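## 4. Fitting the storm door closer and sweep

Read this section through once before starting. It covers the Zultitz closer (model 329) and the bottom sweep supplied with Unlow aluminum storm doors. If your door came with a Mivetti closer, the bracket holes are in different places and you need the sheet packed in the closer carton.

The frame, hinge rail and door panel must already be hung as described in section 3. Check that the door swings freely and that the gap along the latch side is even from top to bottom. If the gap narrows toward the top, go back and adjust the hinge rail now. A closer will not pull a crooked door straight.

**Tools needed**

- Cordless drill with 1/8 in. bit
- No. 2 Phillips screwdriver
- Tape measure and pencil
- Small level
- Hacksaw with a fine blade (sweep only)

### 4.1 Jamb bracket

1. Close the storm door and latch it.
2. Hold the jamb bracket against the hinge-side jamb, level with the middle rail of the door. The flat side faces the house.
3. Check that the bracket clears the handle of your entry door when that door is shut.
4. Mark the four holes and drill pilot holes 1 in. deep.
5. Drive the four long screws by hand. Stop when the bracket no longer moves.

**Caution:** Do not use an impact driver on the jamb bracket. The screws can strip the wood, and the bracket takes the full load of the door in wind.

**Note:** On brick openings with a thin wood jamb, the long screws must reach the stud behind. If they spin without biting, remove them and use the 3 in. screws from the spare bag.

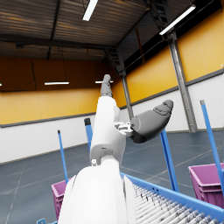
One installer, Trujillo, wrote in after the last edition to say that the spare screws should go in from the start on any house with older trim, and that going back to swap them after the closer is on takes twice as long. We have left the step as it is for new jambs, but on older trim this is good advice.

### 4.2 Closer tube

1. Slide the hold-open washer onto the closer rod, if it is not already there.
2. Pin the rod end to the jamb bracket using the short pin.
3. Pin the door bracket to the other end of the tube using the long pin.
4. Pull the tube out 1/4 in. from its fully closed position and hold the door bracket against the door. Keep the tube level.
5. Mark the two holes, unpin the bracket and drill. Wrap tape on the bit at 1/2 in. so it does not go through the outside skin.
6. Fasten the door bracket with the two short screws, then pin the tube back in place.

The 1/4 in. in step 4 keeps tension on the door when it is latched. Without it the door will rattle.

### 4.3 Closing speed

Open the door fully and let go. It should close in one smooth motion and latch without slamming.

- If it slams, turn the screw at the end of the tube clockwise, a quarter turn at a time.
- If it stops short of the latch, turn the screw counterclockwise.
- If it still stops short after 7 quarter turns, move the rod pin to the inner hole on the jamb bracket and start again.

Do not back the screw all the way out. The tube is sealed and cannot be refilled.

Cold weather slows the closer. A door set in summer will often need a small adjustment by December. 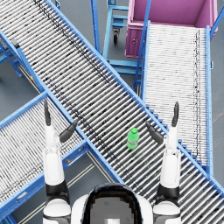
Make the adjustment with the entry door shut. Air trapped between the two doors acts as a cushion, and a setting made with the entry door open will be too slow in daily use. Homes with tight weatherstripping show this more than others.

### 4.4 Bottom sweep

1. Measure the width of the door at the bottom and subtract 1/8 in.
2. Slide the vinyl strips out of the sweep and cut the metal channel to length. File the cut edge.
3. Slide the vinyl back in and trim it flush with scissors -- leave it a hair long if in doubt.
4. Fit the sweep over the bottom of the door, with the drip edge facing out.
5. Close the door and lower the sweep until the vinyl just touches the sill along its full length.
6. Fasten through the slotted holes, center one first.

**Caution:** Do not caulk the sweep to the sill, and do not block the weep holes at the bottom corners of the frame. Water has to drain out.

### 4.5 Care

Wipe the closer rod with a dry cloth twice a year. Do not oil it. Oil collects grit and ruins the seal. Check the bracket screws after the first month and again after any heavy storm.

Replacement closers and sweeps are listed in the parts table at the back of this guide. Section 5 covers swapping the glass panel for the screen.

Revised 2 September 2021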